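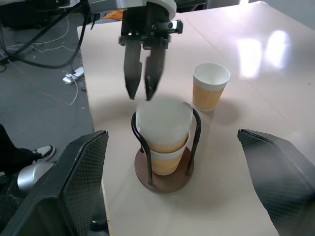
Cup stacking with the Firkon teaching kit: paper cups in the wire holder, with one more cup on the table.

Equipment Review: Firkon Remote Teaching Kit, Second Edition
Reviewed for the Pekthorpe Technical Training Center by Mahfuz Gazi
August 24, 2026

Summary rating: Recommended with reservations

Purpose of the review

The Center was asked to advise its member colleges on whether the Firkon kit is suitable for introductory courses in robot teaching. The kit allows an operator to control an arm and gripper from a hand-held controller while the software records the motion and the wrist camera view. The recordings are then used to train the arm to carry out the task without an operator. The review covers the controller, the recording software and the printed task guide. The arm itself was assessed separately and is not discussed except where it affects the kit.

Test task

Reviewers selected the cup task from the printed guide. The operator picks up a paper cup and nests it inside another cup standing in a wire holder with a round wooden base. The task is well chosen for beginners. The cups are light and inexpensive, the goal is plain to anyone watching, and a poor approach shows immediately in how the cups sit. The holder's two curved uprights also leave limited room at the sides, so the operator must bring the fingers in from above with some care.

Over the test period, 14 operators recorded a total of 1619 attempts. Of the operators, 51 percent of whose combined session time was spent on this task, none had used the kit before. The remaining session time went to the guide's sorting and folding exercises.

Controller

The controller is comfortable and well balanced. Small hand movements carry over to the arm smoothly, and the adjustable motion scale is the best feature of the kit. Most operators settled on a low setting for the final approach to the rim and a higher one for travel across the table. Changing between them requires a press of the side button, which is stiff and placed too far back for a small hand.

There is no force feedback. Operators had to judge grip by eye, and paper cups are unforgiving in this respect. The guide advises closing the fingers in short steps. Reviewers found this advice sound, although it produces hesitant recordings that must later be trimmed or discarded.

Recording software

Starting, stopping and labeling an attempt are each a single action. An attempt can be marked as good, poor or unusable as soon as it ends, and the label can be changed afterward. The review screen plays the camera view beside a plot of the gripper opening, which instructors found useful when discussing a recording with the class.

The wrist view is adequate for close work but has two weaknesses. Fast movement blurs the fingers and anything they carry, and a glossy table will return bright patches of ceiling light. A matte table cover is advisable. Firkon does not supply one, and the guide does not mention the matter.

Exporting recordings was slow. The export also stops without a clear message if a file name contains a space. Colleges that intend to share recordings between sites should agree on a naming rule before the first session.

Printed task guide

The guide, written by Gunawardena, is clear and properly ordered. Each task opens with a starting layout, followed by the motion to be shown and a list of common errors. The section on varying the position of the loose cup between attempts deserves particular praise and should be read by every instructor. The section on floor cabling is too brief. Cable routes and power strips should be settled before learners are admitted to the work area.

Comparison

The Center previously used the Skendine hand-guided system, in which the operator moves the arm directly. Skendine remains easier to learn, and new operators gained confidence with it sooner. Its recordings, however, often include the operator's hands, and it cannot be used from a seated position at a distance from the arm. The Firkon kit is the better choice where learners will go on to train a model from their own recordings.

Recommendation

The kit is suitable for supervised courses with no more than 2 learners to each controller. Colleges should budget for a table cover and a generous stock of paper cups. The Center will look again at the export function in November, when Firkon has stated that a revised version of the software will be released.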